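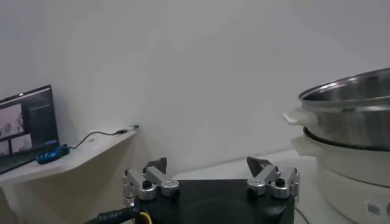
Nisex kit, second day. Still on loan, still undecided. I reran the install from scratch because I wanted to know how long a new person would need, and the manual is better than I gave it credit for (the wiring page is still awful!). Zultgate quoted us 755 a month for the two-arm package with support, or 600 if we do our own calibration. I'd take the 600, personally.

Today's job is the bun one: steamer tray, buns, plate. I like it as a test since a bun is soft and round and the fingers have to be gentle.

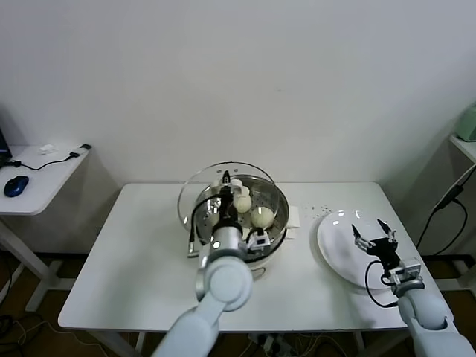
Lachlan Cruickshank
Bench lead, Menzies workshop

Things I want to remember: the left arm has to come down pretty steep to get its jaws between buns, so set the approach height before anything else. Closing force is at 8 on their scale and I'm leaving it there. The teaching software is slow to save, and it ate one of my waypoint lists this morning, grr. Ticket 902 is in with Zultgate.

Tumelo Fourie wants the glass bowl kept in the test set too, and I agree, clear glass is a fair thing to ask of any vision package.
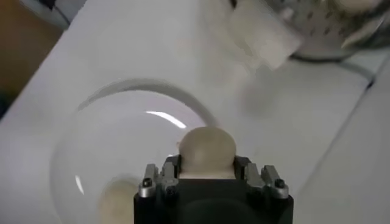 Tristley, November 23, 2018

Grip on the round stuff looks good to me. Still to do: ask for softer pads, get the support hours in writing, redo the plate waypoints.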